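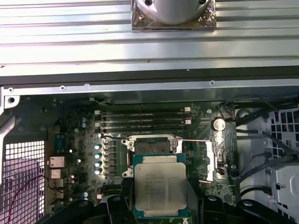 Station 4, the processor and its socket.

I only went to the Tramico open day because my sister had a spare ticket and my car was in the shop two streets over, with nothing to do until four. It was April, raining sideways, and they were giving out free soup. So that's how I ended up in a line with 60 other people, wearing paper covers on my shoes, waiting to watch a robot take computers apart.

You should know that I fixed computers for 11 years. Fixed, past tense. I had a counter at the back of Galska, the stationery place on the hill, between the ink cartridges and the greeting cards, and people brought me their towers in laundry bags. I was good at it. I was also slow, and I talked too much, and when Galska closed I went to work in the school kitchen and told everyone I didn't miss it a bit.

The guide was a young woman with a headset that kept slipping. She said the machines were called Amuras and they worked from pictures, from a little camera down by the fingers, and that we'd get to see what the camera saw on the big screen. Then she said, "Please don't lean on the glass," and all of us leaned on the glass.

And there it was, up on the screen – the inside of an old desktop, big as a garage door. I knew that kind of board. The memory slots were empty, the socket was open, and there was that gray smear of old paste I must have wiped off a thousand times with coffee filters and rubbing alcohol. My thumb started moving by itself, I swear. The two black fingers had the processor by its edges, left and right, just above the socket, the way I used to hold mine.

"It's going to bend a pin," I said, to the man next to me.

"What pin?" he said.

I explained about pins. I explained about the lever too, and why you hold your breath, and how I once dropped one into a customer's boot (she was very nice about it, and she hopped the whole way to the door). By then I had four people listening and a boy of maybe nine who wanted to know if the little round battery would explode. I told him no, but it'll make the clock forget what day it is. He liked that a lot.

The guide came over. I figured I was about to be asked to hush.

"Did you used to do this?" she said.

"A little," I said.

"They put 700 boards through here last month," she said, "and I still don't know what half the parts are called. I've got a sheet." She showed me the sheet. It had coffee on it, and somebody had written FIADZO – ASK across the part about capacitors. Fiadzo was the firm that built the line, she said, and they never picked up the phone.

So I told her. We stood there by the glass and I pointed up at the screen and said the names out loud, chokes and retention arm and drive cage, and she wrote them down on the back with my pen. It took 10 minutes. The next group came in and stood behind us, dripping, and one of them asked her what the blue connector was for.

She looked at me, and then she held out the headset.

I missed the soup. When I got to the garage it was twenty past five and the mechanic had already pulled the shutter halfway down, so I ducked under and asked him what was wrong with the car, and then I asked him to show me.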